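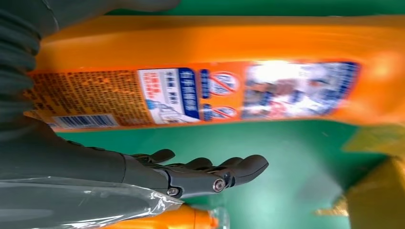
Ritu Chauhan

Bottle week at the Miltix workshop, then. I've spent most of August driving a robot hand about by remote control, and people keep asking me what I do all day, so I'm putting my notes up on this page with the one picture I like best. It was taken from the wrist, which is the view I stare at for hours while I'm steering (my mum thinks it looks like a spaceship landing on a jumble sale).

The big orange detergent bottle on its side is my nemesis! It's glossy and it throws a horrible white glare back at the camera, so on my screen part of the label just washes out. I steer by the blue band and the two red circles next to it, and I've got so used to them that I'd know that label anywhere.

I wear a glove for the fingers and hold a tracker for the arm. When I curl my fingers, the hand curls. When I sneeze, well, we threw that one away. Each go is recorded from start to finish and becomes one demo, and the job is always the same: come in with the fingers together, get them to the bottle, close the thumb, lift, put it down again. I did 40 on my first proper day and my shoulder let me know all about it. The total for the month is 133, of which Vikas binned 19 for being too jerky. He was right about most of them. Not all of them, Vikas.

A few things I scribbled down along the way, for whoever has the glove next:

Go slower than you think you need to. My early ones were all lunge.

Leave yourself a bit of clear green in front of the fingertips before you start closing in. If you begin right up against the bottle you end up shoving it across the table.

Keep the thumb in view. I lost sight of mine over and over on the first morning and kept pinching air.

Don't tidy up! The second orange bottle and the cardboard box are on the table too, and I want the demos to have a bit of clutter in them.

Vikas Tyagi does the training side, and he ran the first batch through overnight. I came in at 11 with a coffee and watched the arm have a go with no glove involved at all. It went for the bottle at exactly my angle, with the little dither I do before I close my thumb. Very odd, seeing your own bad habit on a machine.

Next up is pouring, which I'm dreading. More pictures when there are some, and if you've driven one of these yourself do tell me how you stop your wrist aching.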